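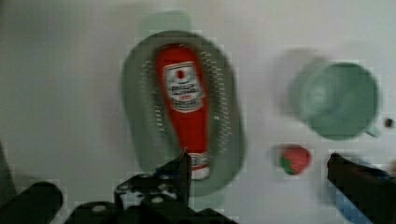

Trosterton: kitchen pickup clips, February set

Hi! I put this data together to poke at a question I keep getting from friends: can a robot tidy up after dinner yet? My short answer is sort of, on a good day, with toy food.

What's in it

There are 462 clips of tabletop chores, and 452 of them have labels I trust. The rest are in the folder called maybe - use them if you're brave. Every clip comes with 2 views, one from the wrist and one looking down on the whole table. The chores are small ones, like getting a ketchup bottle into or out of a colander, and the clutter stays on the table while the arm works.

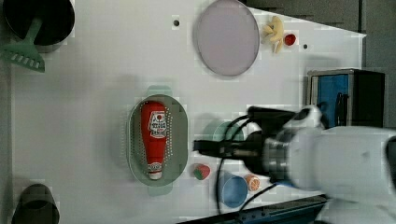

Nanami Hamada read a draft of this card and wrote back that a toy bottle is a long way from a real one with sticky sides, and that she'd hold off on the word "chore" until something greasy gets washed. Fair enough! I kept the word, but please read it as "the picking up part of a chore."

Known problems

Wrist video is blurry when the arm moves fast, and small print on labels is mostly unreadable. Policies I trained on this did fine with the bottle and badly with little round stuff. I haven't tried soft things like dish towels, so don't expect any help there.

Changes

May 17, 2023 - fixed the swapped timestamps in the Nenard split. The Soler split is still missing its gripper log, sorry, I'm working on it.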